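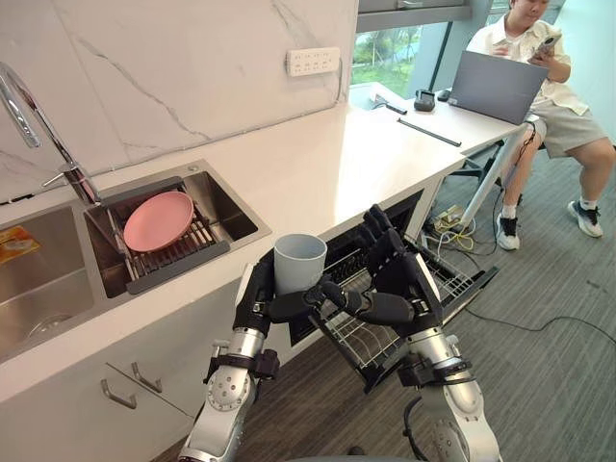

厨房练习台：左手握住浅灰色杯子，旁边是拉出的碗架。

斯泰斯登（Stesden）学校机器人小组的学生，二月份开始了一个新的项目：教两只机械手收拾厨房。项目的名字叫“Pesunmont”，由学校与本地公司Mametti一起组织，参加的学生来自高年级的两个班。

小组的指导老师Justinas Grigaitė介绍，学生要完成的任务听起来很简单：从洗碗机的架子上拿起杯子和盘子，再放到台面上正确的位置。但是对于五个手指的机械手，杯子是比较难的物体。手指用力太小，杯子会滑下去；用力太大，手指的关节会停止工作，程序必须重新开始。

“开始的时候，学生都想写很长的程序，”Grigaitė老师说，“后来他们明白，先要好好看自己的手是怎样拿杯子的。有一个女生在家里洗碗的时候拍了自己的手，第二天带来给大家看。这对我们帮助很大。”

到现在为止，小组一共记录了1,863次练习，目标是在学期结束以前达到2,000次。每一次练习都由学生写进表格，包括物体的种类、开始的位置和结果。失败的练习也要保留，小组认为这些记录对修改程序同样有用。

项目的费用大约为600欧元，主要用来买餐具、电缆和固定手腕模块的零件。机械臂由Mametti公司借给学校使用，到夏天以前都可以留在学校。

小组下一步准备练习盘子。盘子比较平，手指不容易伸到它的下面，所以学生正在讨论，是不是应该先用一只手把盘子的一边抬起来，再用另一只手去拿。

春天小组还要参加Sikora学生机器人比赛。比赛的厨房项目要求每个队在规定的时间里整理一套餐具，裁判会看速度，也会看有没有东西掉下来。

希望参加小组的学生可以在下午三点以后到练习室找Grigaitė老师报名。不需要有编程的经验。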